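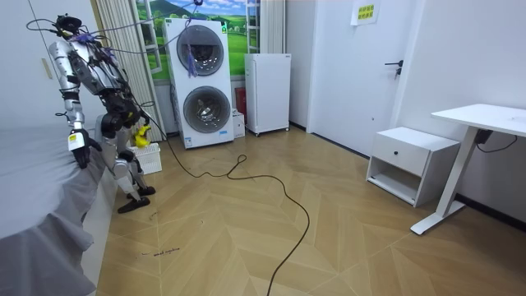
I bought the Wakier corner desk in 2021, when I finally gave up on working at the kitchen table, and I've been meaning to write it up ever since. I love this thing!

The top is nice and deep, so my monitor sits far enough back that I'm not squinting into it, and there's still room in front for a keyboard, a notebook and both elbows. I put mine in the darkest corner of the spare room and it fits with a couple of inches left over on the short side. Measure your baseboards first, though. Mine stick out more than I thought and I had to pull the whole desk forward a little.

Putting it together took me one evening. There are 24 bolts, all the same size (thank you, Wakier), and the wrench in the box is good enough to finish the job. The drawer was the only fussy part – the left runner goes in before the back panel, and the instructions show it after. I did it twice.

I paid just over $200 at Gindness, with free delivery to the door. I also looked at the Kimora, a lovely desk with a cable tray built in, but the one I wanted was close to $1000 and I couldn't talk myself into it. A stick-on tray under the Wakier does fine.

Complaints? The feet don't adjust much, so on my old floor there's a folded piece of card under one leg. And the finish shows coffee rings if you leave them until lunch. I'd still buy it again tomorrow, and I'm already looking at the matching Wako file cabinet for the gap by the window.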